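Section 4: Setting up the crosswalk counter

By now you should have the Wasus unit charged and paired (Section 3). If you haven't, go back and do that first, I'll wait. I wrote this guide for the neighbors on Lelberg Avenue who are borrowing the kit to log how many drivers stop for people on foot, but it works the same on any street with a painted crosswalk.

Before you go out

1. Pick your crosswalk. Midblock ones are easiest. If there's a traffic light, skip it, the city already has those numbers.

2. Get the okay of whoever owns the pole or fence you want to strap to. On Tremblay Street that's the church, and they've been lovely about it!

3. Clear the memory. Hold the side button until you hear two beeps, then let go.

Note: one beep means it only went to sleep. Press again and start over (I've done this more times than I'd like).
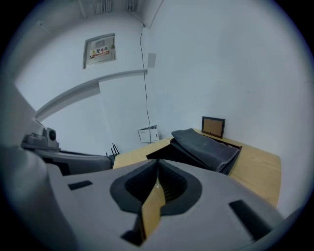 Black jaws in the light gray housing.

Strapping it up

4. Stand 70 inches back from the curb and find a spot on the pole at chest height. Any lower and parked cars get in the way, any higher and you start counting buses twice.

5. Loop the strap around the pole, pull it snug, and give it a wiggle. A little play is fine. If it spins, take it off and put the rubber sleeve on underneath.

6. Point the sensor across the lanes and tilt it down a touch. The green light should blink when a car goes by.

Caution: never step into the street to aim it. Do it all from the sidewalk, and bring a friend if you're setting up after dark. 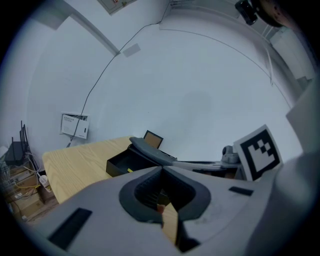 7. Open the Wanow app and tap New Street. Type the street name the way it's written on the sign, so "Lelberg Ave" and not "Lelberg Avenue," or you'll end up with two separate files and a headache.

8. Set the limit to 300 crossings. The unit shuts itself off when it gets there, and that's plenty for one report.

9. Walk across yourself when it's clear, wait for the blink, and check that the app shows a 1. If it shows a 0, the tilt is off. Go back to step 6.

Note: dogs on long leashes sometimes register as a second person. Strollers don't. I have no idea why, so just jot the dogs down on the paper sheet and we'll fix it later.

Bringing it home

10. Tap Save before you unstrap anything. Please! We lost a whole afternoon of Tremblay Street last June that way.

11. Charge it back up to 100 percent before you pass it on, and put the strap and the sleeve in the bag with it.

Sending in the numbers is covered in Section 5.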